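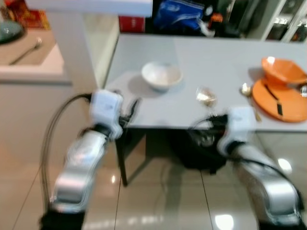
Two arms at the near edge of the table, with the dishes and cutlery set out on top.

Articles > Robots at work > Rules and practice

"Write the rule for the tired person"

Sorcha Mulcahy writes the working rules for the table-clearing robots at Hegarty, in Dosdale. Before this she was nine years in food factories, where she checked guards on machines, and she still speaks about a robot as one speaks about a slicer. I visited her in September, and we talked for most of an afternoon in the kitchen where the trials are made.

The first version of her rules had 27 points. The present one has 13. I asked her what happened to the others.

"Some were the same rule said two times," she told me. "Some were there to make us look serious. There was one about shoes that I copied from my old job, and in this room it had no meaning at all. I was a bit sad to cut it, I liked that one."

The rules are printed on one sheet. The sheet has two sides and she is not happy with this, she wants one side. The first point says that before any trial the operator walks once around the table and says aloud what is on it. Bowl, plate, spoon, fork. New people find it embarrassing, and I confess that I also did when she asked me to try it.

"You see a plate and you think you have seen the table," she said. "When you must say the names, you look longer. Then you find the knife."

The knife has a point of its own. A knife may be on the table during a trial only if it is written in the plan for the trial. A person must stop the arms before reaching for it, also if it is lying far from the grippers. The sheet does not permit anyone to hand a knife to the robot. I asked if a blunt table knife needs all this attention.

"I don't want to have a discussion about which knife is sharp," she answered. "We had this discussion at the beginning and it took a whole morning. Now a knife is a knife."

Speed was the more difficult subject. Her colleagues at the Stultton office wanted one number for the whole job. She wanted two: one for when the gripper is empty and travels in free space, and a slower one for when it is above the table or holds something. She got the two numbers after some months of letters. The change between them is made by the program and the operator cannot switch it off from the hand control.

"A fast arm with nothing in it looks harmless," she said. "But a person who stands next to it does not know where it will slow down. So we also put it in the rule that you stand where you can see both grippers. If you see only one, you are in the wrong place, please move."

I wanted to know how she handles clear things, because a glass or a thin plastic cup is hard for cameras. She nodded for a long time. The rule is that a clear object is tried alone first, in the same room and with the same lamps, before it can be put among other dishes. Shiny floors and shiny cutlery are mentioned in the same point, with the instruction to write down which lamps were on.

"People write 'normal light'. What is normal light? In the evening it is another kitchen."

Each trial gets one line in the log, with the name of the person who had the stop button. The log for this kitchen has 1,010 lines now. She reads it with a pencil, and what interests her is the column for stops. For the first weeks this column was almost empty, and she did not believe it. She spoke with the operators one after the other and learned that they did not note a stop if they had pressed the button "only to be sure".

"So I changed the words on the form. Before, it said 'reason for fault'. If you write there, somebody has made a fault. Now it says 'why did you stop'. The column filled up very quickly, and I was glad."

A group in Kavusby has asked to use her sheet for their own kitchen work. She sent it, but with a letter in which she asks them to take out every point they cannot explain to a new colleague. Their answer had eleven questions in it. Four of these she could not answer herself, and two points are being written again for this reason. One is about cables. The old text says that cables must be "secured", and Kavusby asked secured to what, and with how much slack when the arm is lifted.

"They are right. I know what I meant, but it is not on the paper."

Before I left I asked for whom she writes, when she sits down with the sheet.

"For the tired person," she said. "It is late, there are three trials still to do, and this person knows the robot very well. The new person reads everything. The tired person reads the first four words of each line, so I try to put the important thing there."

The next version of the sheet should be ready before winter. She hopes for 12 points, but the cables, she thinks, may need to become two.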